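5.3 Checking gripper width before you label a session

Joly estimates jaw opening from the wrist camera on each hand-held gripper. Check the estimate on every new session before you send it to the Fornis planner. A bad width track will load without an error and spoil the grasp labels.

You need a session folder with both streams synced (see 5.2) and a calibration file for each gripper.

1. Open Joly and choose Session, then Load.

2. Select the session folder. Wait until the status bar reads Streams 2 of 2.

3. In the Calibration panel, assign the left and right files. Match them by serial number. File order is not reliable.

4. Set Smoothing Window to 52 ms. Higher values will blur short grasps.

5. Press Run Width. The curve is drawn under the timeline, scaled from 0 (closed) to 1000 (fully open).

6. Scrub to a grasp where the jaws are holding something and turn on the Jaw Overlay. The two overlay lines should sit along the inner faces of the pads. 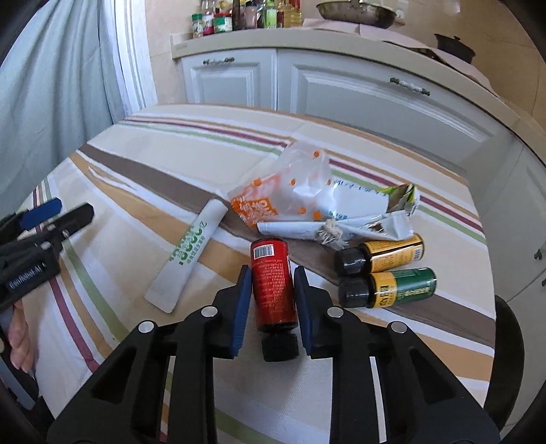 7. If a line drifts off its pad, pause, drag it back and press Re-fit. Joly recalculates the whole track from the corrected view.

8. Tick Width Checked and save.

Note: In two-gripper sessions the other tool can come into view. Set Jaw Region to Own Tool Only so the detector ignores it.

Caution: Re-fit overwrites the existing track. Export a copy first if anyone has already labelled from it.

Builds from before November store width in a different colour channel and must be converted with the Flirkus importer.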